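Student Projects > Manipulation and Grippers
Thread: Pushpin task, losing the will to pin

kivodus_kid
Our club picked the corkboard task for the spring showcase, in the sense that I was out sick and they picked it for me. Two arms, one corkboard, sticky notes, pushpins. The goal is to get a note up on the cork and keep it there with a pin. A kindergartner can do this. I have checked with one, and she was insulted by the question.

We have 40 demos recorded and the policy trained on them has strong opinions about where the paper should go, none of them shared by the paper. Sharada Chacko (our advisor) says record more. I say fix the setup first. Opinions wanted before the April check-in.
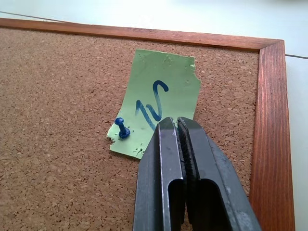
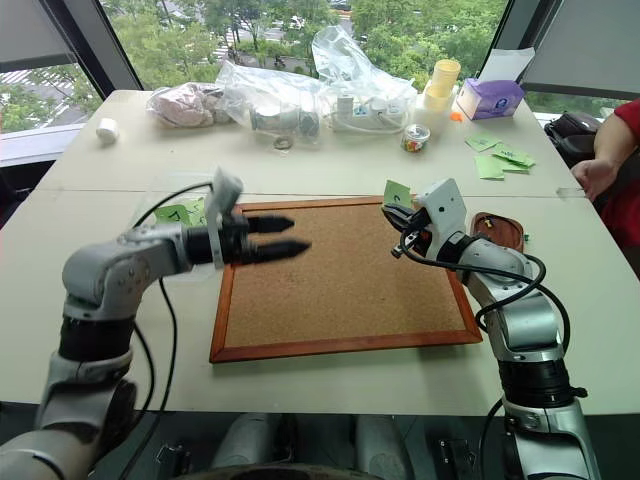
Wrist view with the blue pin first, then the whole table.

torque_wench
Is the board clamped? It looks like it's just lying flat on the table. If it slides even a little while you push, every demo has the board in a slightly different place by the end.

kivodus_kid
Not clamped. We have a clamp. It is holding up a shelf.

Ferkel
I'd clear the table before anything else. Tissues, candy, a power strip in a bag, paper cups. That's a yard sale. We lost most of a semester to a policy that had fallen in love with a coffee mug and wouldn't work without it.

thenmozhi_v
Disagree with Ferkel. Clutter is fine as long as it moves around between demos. A bare table gets you a robot that works on a bare table. Shuffle the junk every seven runs or so and leave it at that.

Ferkel
Sure, if they shuffle it. Students do not shuffle. Students put the candy down once and then eat from it for a month.

kivodus_kid
I feel seen.

mathew_bot
Look at the paper in the wrist shot. It's ragged on the right side and has little holes near the lower left. If you keep using notes in that shape, your training data is half fresh paper and half confetti. Use a new one each run. They're sticky notes, the budget will survive.

kivodus_kid
Our budget is 160 dollars and it has not survived anything yet – but fine, new notes.

torque_wench
What about the fingers? Those ridged pads look good for grabbing, but a round pin grip can still roll on you. We put a strip of rubber on ours.

thenmozhi_v
Rubber helped us for a week and then it peeled. I'd rather you spent the time on the approach angle. Have the wrist come in straight over the pin and go slow for the last bit. And yes, get more than 100 demos, your advisor is right. Sorry.

Ferkel
Forty good ones beat a hundred sloppy ones. I will die on this hill.

thenmozhi_v
You died on it last year, Thenmozhi Venkataraman presiding. The Trultotlow thread is still up if anyone wants to watch.

kivodus_kid
Okay. Clamp, new notes, candy gets moved. Will report back once somebody finds another way to hold up the shelf.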